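4. Setting up storage labels and the shelf hub

This section covers the Trasteo home inventory kit: the shelf hub, the label sheets and the phone app. Finish section 3 (creating your account) before you start.

You will need:
- the shelf hub and its power cord
- one sheet of labels (29 labels per sheet)
- a phone with the Trasteo app installed
- a soft dry cloth

4.1 Placing the hub

1. Choose a shelf or wall spot within 20 feet of the items you plan to label.
2. Wipe the surface with the dry cloth.
3. Peel the backing from the mounting pad and press the hub in place for one minute.
4. Plug in the power cord. The light on the front blinks white.

CAUTION: Do not mount the hub above a stove, radiator or sink.

NOTE: Metal shelving shortens the range. If you have metal shelves, mount the hub on the wall beside them.

4.2 Pairing the hub

1. Open the app and tap Add Hub.
2. Enter the setup code 777 and tap Next.
3. Wait for the light to turn solid green.
4. Give the hub a name, such as Hall Closet or Basement.

If the light turns red, unplug the hub, wait a few seconds and begin again at step 1. Hubs sold under the older Wakgate name use the same code but show a blue light when paired.

4.3 Labeling bins and boxes

1. Peel one label from the sheet. Handle it by the edges.
2. Stick it to a flat, clean part of the container, near the top.
3. Tap Scan in the app and hold the phone over the label until it vibrates.
4. Type a short name for the container, then list what goes in it.
5. Tap Save.

A hub can track up to 52 containers. To go over that number, add a second hub and repeat 4.1 and 4.2.

4.4 Baskets and soft containers

Labels do not stick well to wicker, rope or cloth. Use the tie-on tags from the Gullow accessory pack.

1. Put the label on the tag and press it flat.
2. Thread the cord through the weave, just below the rim, and knot it twice.
3. Let the tag hang on the outside so it can be scanned without moving the basket.
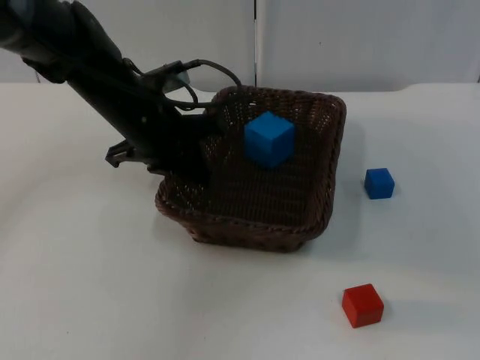
Page last changed: February, by Olga Esteban

NOTE: Check the knots when you change the contents of a basket. Cut off any loose cord longer than a finger.

CAUTION: Keep tags and cords away from small children and pets.

4.5 Replacing a label

1. In the app, open the container and tap Replace Label.
2. Remove the old label and throw it away. It cannot be used again.
3. Scan the new label. The contents list carries over.

For moving containers between hubs, see section 5.

Questions about this guide: Chak-lun Lui, Trasteo Customer Support | © Trasteo | Back to top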